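Gretdale Allotment and Water Association
Minutes of the ordinary meeting, 21st October
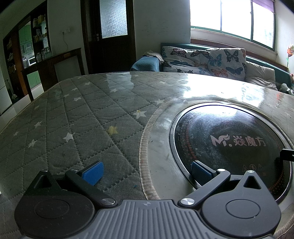
Round table with quilted cloth and clear cover.

Present: seven members, quorum met. The chair opened the meeting at 7:05 p.m.

1. Minutes of the September meeting
Approved with one correction. Under item 4, "north standpipe" should read "north-east standpipe." The secretary will amend the file copy.

2. Water supply
2.1 The quarterly meter reading was reported. Billed use came to 3000 gallons below the previous quarter. The drop is put down to the shutoff of the lower branch line during the pipe work.
2.2 The lower branch line was turned back on in September. The joint at plot 79 still weeps when the line is under full pressure. Buschmann has been asked to replace the coupling under the original job and has agreed in writing. No charge to the association.
2.3 Winter shutoff. Members discussed whether to drain the whole system at once or in two stages, as last year. Two stages was preferred. The upper line will be drained first and the lower line one week later. Notices will go up on both gates.
2.4 Hoses left connected at the time of draining will be taken off and hung on the fence. The association accepts no liability for fittings.

3. Plots
3.1 Plots 107 and 109 have been given up. Plot 107 is clear and can be let as it stands. Plot 109 has a glass cold frame with broken panes and a quantity of buried carpet. It will not be offered until both are removed.
3.2 A request to split plot 107 into two half plots was considered. The path on the west side is too narrow to serve a second entrance. Request declined. The applicant stays at the top of the waiting list for a half plot.
3.3 Two letters on overgrown plots were sent after the last inspection. One reply received. A second letter will go to the other holder, with the standard 28 days.

4. Compost delivery
Quotes were received from Graten and Wornunix. Graten is lower per cubic yard but delivers only to the road. Wornunix will tip inside the main gate if the ground is firm. Moved and seconded that the Wornunix quote be accepted. Carried, five in favor, one against, one abstaining. Orders from members must reach the secretary before the delivery date is set.

5. Gates and locks
The padlock on the east gate sticks. It will be swapped for the spare, and the code will stay the same. A proposal to change both codes yearly was deferred to the annual meeting.

6. Other business
6.1 Bonfires. The rule is unchanged: dry plant waste only, none before dusk, and none left burning.
6.2 The shared wheelbarrow has a flat tire. A solid replacement wheel was approved.

7. Next meeting
Date to be set once the draining schedule is confirmed. Items for the agenda to the secretary in writing.

The meeting closed at 8:20 p.m.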